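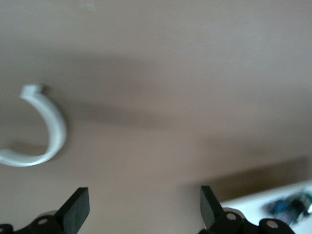
White curved piece on the matte tabletop, close view.

Graneck work table, large, brown
Item group: Tables and benches
Maker: Gradbridge
Price: 427 EUR without legs
Delivery: 9 working days

The Graneck is our large table for sorting, small assembly and other work where many little parts lie on the top at one time. The top is flat and smooth, in a calm brown with a matte finish. We have sold it in this color from the beginning, and most of our customers order the same color again when they need a second table.

Why brown and matte? Our first table, the Carrasco, had a white top. It looked very clean in the showroom, but white clips, white hooks and white caps were difficult to find on it, and under strong lamps the top gave a reflection that made the eyes tired. With the Graneck the light parts stand out well. Dark parts are also easy to find if the lamp comes from the side.

Size and weight
Length of the top: 1648 mm
Permitted load, spread over the top: 90 kg
Legs: ordered separately, fixed height or adjustable
Corners: square, lightly broken by hand
Color: brown. The tone can look more gray or more beige, depending on the light in your room.

What is in the delivery
The top, the screws for the legs, a paper drilling plan and one felt strip. Lamps, trays and boxes are not included. The cable holder from the Gemley series fits under the far edge and can be added to the order.

Fixing equipment to the table
Mounting plates and stands should be placed near the far edge, so that the middle of the top stays free for the work. Please drill only inside the areas which are marked on the drilling plan. For clamps, put the felt strip between the metal and the top, and tighten by hand only. If you have a heavy stand, write us its weight and the size of its foot before you order, and Štěpánka Hrubý from our technical office will tell you if an extra support under the top is necessary.

Cleaning
Wipe the top with a damp cloth and a little dish soap, then dry it. Glue is best removed when it is already hard, with a plastic scraper. Do not use steel wool or scouring powder, they leave shiny places which cannot be made matte again. Pencil marks go away with a normal eraser. 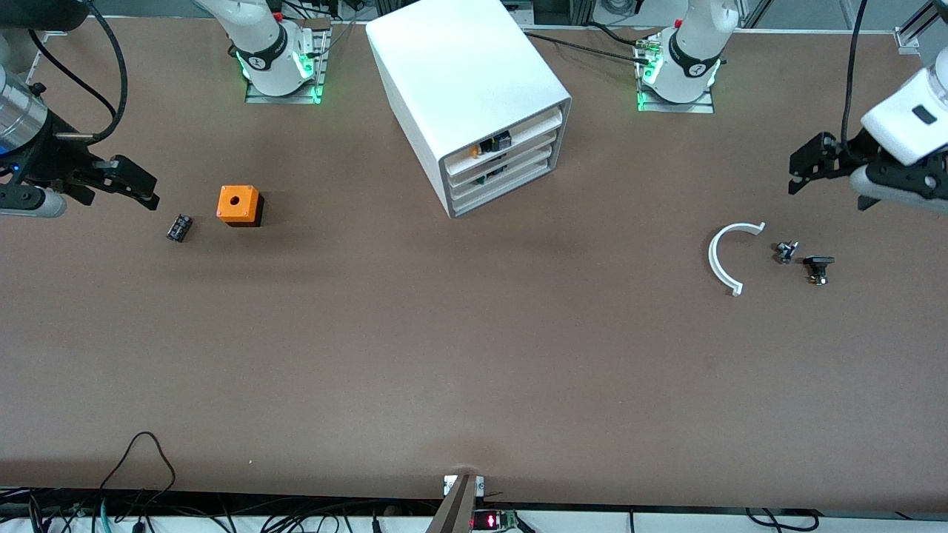
How long must I wait before I load the table after I put on the legs?

You can load it the same day. Tighten all the leg screws with the table upside down, turn it over with a second person, and check that it stands level before you put anything heavy on it. Please tighten the screws once more after the first week.

From our customers
"We use two of them side by side for packing sets of small parts. The joint between the tops is not visible from a step away. I would like a lip on the front edge, small round things still roll down." Bohumila Murín, packing workshop

A front lip is in preparation and should be available in April. It will fit also to the tables which are already delivered, with the same screws.

Returns and spare parts
A table which was not drilled can be returned in its original packing. For drilled tops we offer only a replacement of the top at a reduced price. Legs, screws and felt strips are kept in stock and can be ordered one by one. Please give the number from the label under the top, on the left side.

Page updated: 2021-11-01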